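Drying clothes indoors without the damp

Posted October 2018 in Laundry and Cleaning

Once the line outside is no use, most of us end up with washing draped over every door in the house. It dries eventually, but the windows run with water and the towels smell of old dishcloth. A few changes to how you wash, spin and hang will get most loads dry by the next morning.

Before it leaves the machine

Run a second spin. It costs very little compared with the heating or a tumble dryer, and on cottons you will notice the difference in weight when you lift the basket. Leave it out for wool, anything with elastane that has gone a bit slack, and linen you don't want to iron.

Don't pack the drum. You should be able to get a hand in flat above the dry clothes. An overfull load rinses badly, and detergent left in the fabric holds water and goes stiff on the airer.

Take the washing out as soon as it finishes. If it has sat overnight and smells at all, wash it again. Drying will not shift that smell.

Choosing the room

Pick the smallest room with a window that opens and a door that shuts. A bathroom with a working extractor is ideal. Open the window a couple of inches, shut the door and leave the fan running. People worry about losing heat, but the one cold room is easier to live with than black spots behind the wardrobe in June.

A bedroom is the worst choice, especially a north-facing one. If you have no alternative, do it during the day and air the room well before bed.

If you own a dehumidifier, stand it beside the airer with the door and window both closed. Empty the tank before you start. Ours cuts out when full and I have come down more than once to find it had stopped at midnight.

Airers and radiators

Leave a gap between items. On a concertina airer I use every other bar for jeans and jumpers and keep the bars next to each other for thin things such as pillowcases. Shirts go on hangers hooked over the top rail, buttoned at the neck, and need far less ironing afterwards.

Turn jeans inside out and pull the pockets through. Hang hoodies upside down by the hem so the hood isn't lying against the back. Towels want a good shake first, then one layer only over the bar – a towel folded in half takes twice as long.

Keep wet clothes off the radiators. They stop the heat reaching the room and the wallpaper above suffers for it. An airer placed in front, with a hand's width between, does the job better. Never hang anything on or near a gas or electric fire, and keep it clear of the cooker too.

Socks and small things

Small items take up a silly amount of airer if you lay them over the bars one by one. A hanger with clips underneath is the answer, and it can go on the shower rail or a hook in the ceiling. Clip socks by the cuff or by the toe, whichever you like. I clip by the toe, as the pegs can leave a mark in the ribbing. Pair them before you hang them and you save yourself the job later.
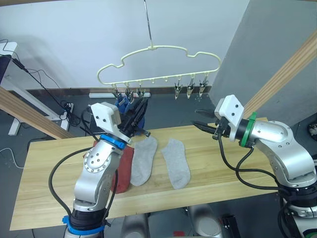
Grey ankle socks and a clip hanger.

Give each sock a sharp tug lengthways before it goes up. Thick walking socks are better turned inside out for the first few hours, then turned back. Keep wool ones away from direct heat.

Check the clips now and then. Metal ones can rust at the spring, and a rust mark on a white sock is there for good. A wipe with a dry cloth after use is enough to prevent it.

When is it dry?

Cold fabric feels damp and damp fabric feels cold, so fingers are not much of a guide in a chilly room. Check waistbands, seams and the underarms of jumpers, and if any of them feel heavy, leave the whole garment another couple of hours. Turn everything round once before you go to bed.

Sandra Bickerstaff wrote in to say she finishes hers with ten minutes in the airing cupboard before folding. If you still have an airing cupboard, do the same, and leave the door ajar.

Next month: cleaning the washing machine drawer and the rubber seal.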